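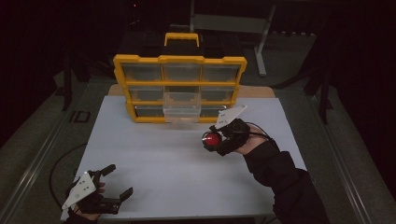

*Drawer organiser, bottom middle one pulled out*

# Zodwa Rampersad leaving Sterkonham after season three?

### couchpotato_geelong

OK so has everyone seen this? Zodwa Rampersad did a Q&A after the Bindaretti screening last night and someone up the back asked her straight out whether she's coming back for season four of Sterkonham, and she said "I've said what I had to say with Marguerite." Then she laughed and the moderator moved on to the next person.

I was there (row F, terrible knees the whole time) and the room went very quiet. To me that's a goodbye. She's 41, she's just carried a feature film on her own, and she's been playing the same magistrate in the same grey coat for three seasons. If I were her I'd be off too, even though I'd sulk about it for a year.

Anyway, what do we reckon? Can the show survive without her? And has anybody else seen Bindaretti yet, because I need to talk about the ferry scene.

### mumblecore_mick

Nah. That's a contract negotiation, mate. Actors say this stuff every time the renewal's coming up. Remember when Josué Rocha was "definitely done" and then turned up in the first episode of season two with a beard?

### tealeaf

Josué Rocha's character had been shot in the neck though, so I don't think his plans were the main issue.

I haven't seen Bindaretti. It's not on anywhere near me until September. Please, please use spoiler tags for the ferry.

### couchpotato_geelong

Sorry tealeaf, lips sealed on the ferry.

Mick, I hear you, but you didn't see her face. She'd been cheerful all night, told a long story about learning to gut fish for the part, and then this question came and she sort of put the microphone down in her lap. People who are haggling don't do that. They wink.

### Brolga77

I was there as well, couch! Row M. And I remember it differently, sorry. What she said was "I've said *most of* what I had to say with Marguerite." It's a pretty big difference. My sister heard it the same way and she doesn't even watch the show.

Also it was lovely to see the place so full. They said from the stage it was 700 people, which must be a record for an Edivaldo Xavier film. I saw his last one with my sister and a man eating soup.

### mumblecore_mick

It can't have been 700, the Toledo only seats 649. I worked the candy bar there for two years and had to memorise the evacuation sheet.

"Most of" changes everything by the way. Thank you, Brolga.

### Brolga77

Well I'm only telling you what the bloke said! Maybe he was rounding up. Maybe he was excited.

### projector_pete

Popping in to back Mick on the seats. They took out the back two rows of the stalls when they put the wheelchair bays in.

On the actual topic: I'd be relieved if she went. I know I'll get yelled at. Season three was the weakest run by miles and a lot of that was the writers having no idea what to do with Marguerite once the inquest was over. She spent episode five walking along a canal. Episode six, different canal. Rampersad can do more with a walk than most people can do with a monologue, but there's a limit, and I hit mine when she sat down on the bench and they played the piano theme all the way through.

### tealeaf

I LOVED the canal episodes.

### projector_pete

I know you did, tealeaf, you made a playlist.

### tealeaf

It's a good playlist!! Eleven people follow it.

But seriously, I think you're being unfair. The whole point of the canals is that she can't go home, because home is where the letter is. It's grief. It's slow because it's slow in real life. My favourite thing in the whole series is when she buys the second coffee out of habit and has to stand there holding both. If it had been a faster show they'd have cut that, and then who'd remember any of it?

### couchpotato_geelong

The second coffee wrecked me. I had to pause it and go and hang the washing out.

Pete, who do you think could lead it, then? Pushpa Rana? I like her in the supporting part, and her scenes with the coroner are always a hoot, but she's been written as the funny one. I'm not sure I'd want her running the office.

### projector_pete

Pushpa Rana, yes, absolutely. Have a look at Zokcombe if you haven't seen it. It's the little six-parter she made before Sterkonham, where she plays the vet with the gambling debt. There's hardly a joke in it. There's one shot where she's on the phone to the bank and trying to keep a greyhound calm with her other hand, and it goes for ages, and you can see her work out that she's going to lose the clinic. I've watched it three times and I still lean forward.

She gets the funny lines in Sterkonham because she can land them. Somebody in that writers' room should've noticed by now that she can land the other kind as well.
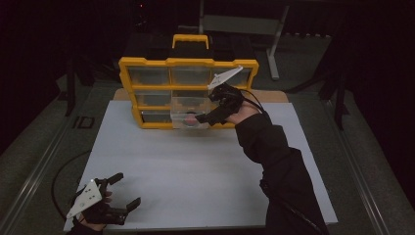
### Brolga77

Zokcombe is great, seconding that. The last episode's a bit of a fizzer (the uncle??) but she's wonderful all through.

I still don't want Marguerite gone. Couldn't they share it? Half the season each?

### mumblecore_mick

Shared leads never work. You just spend every scene waiting for the one you like better.

### tealeaf

That's how I feel about my sister-in-law's Christmas lunches.

### lurker_no_longer

Hi all, long-time reader, made an account for this. Can I throw in another thought? I reckon the show lost its way when Lucimara Rangel stopped directing. She did the whole of season one and the first two of season two, and then it's a different name every week. Go back and watch the pilot: Marguerite doesn't speak for the first few minutes, she's just eating toast over the sink and reading somebody else's mail, and by the end of it you know her. Season three gave her a speech in every episode explaining how she felt. I don't think Rampersad is tired of the part. I think she's tired of the speeches.

I haven't got any inside knowledge, I'm a dental receptionist in Guelph, but it's been bugging me.

### couchpotato_geelong

Welcome!! What a first post. And you might be on to something, because in Bindaretti she barely says a word. I timed it in my head as best I could and Mick will probably correct me, but there's a stretch in the middle with no dialogue from her at all and it's the best thing she's ever done. Xavier just leaves the camera on her while the others argue about the boat.

### mumblecore_mick

Can't correct you, haven't seen it. I was meant to go last night and the tram had other ideas.

Agree on Rangel. The toast is the best opening of anything in years.

### projector_pete

Don't agree, for what it's worth. Two of the Rangel episodes in season one are so dark I had to get up and pull the curtains, and I mean dark as in I couldn't tell which brother was in the shed. Atmosphere's all very well. I'd like to see who did it.

She was good with the actors, I'll give her that.

### tealeaf

It was the younger brother, Pete.

### projector_pete

I KNOW that now.

### lurker_no_longer

Ha. My husband thought there was only one brother until the funeral.

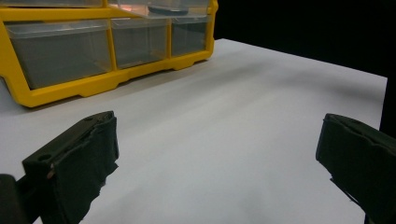 *Bottom row of the yellow organiser*

### Brolga77

Update from the sister, who has found her programme and wrote the quote down on it during the Q&A (she does crosswords, she writes everything down). Her note says: "said most of what I had to say w/ Margaret". So she got the name wrong but the "most of" is there in biro. I rest my case.

### couchpotato_geelong

Is it possible your sister wrote down what you whispered to her? Asking with love.

### Brolga77

I did not whisper! I had a choc top!

### mumblecore_mick

Put me down for "most of". I'm calling it now, she does a shortened run, maybe the first two episodes, and hands over to Pushpa Rana at the end of the second. Pete gets his wish and tealeaf gets one more canal.

### tealeaf

I'd take that. I'd be a mess, but I'd take it.

Does anyone know if the season three discs have the Rangel commentary on the pilot, or is that only on the first box? Mine came secondhand with a disc missing and the fella won't answer my messages.

### projector_pete

First box only, disc one, under "Extras" and then you have to scroll right. It runs 43 minutes and she talks about the toast for a good part of it. Don't bother with the season three set, it's only trailers and a blooper reel where somebody drops a folder.

### lurker_no_longer

The folder bit is quite funny though.

### couchpotato_geelong

OK I'm going to see Bindaretti again at the late session, 9:15, if anyone's in town and wants to come. Mick, leave early, get the earlier tram. I'll be down the front this time with my legs out. And I'm starting a separate thread for the ferry with spoiler tags ALL over it, so tealeaf, please don't click.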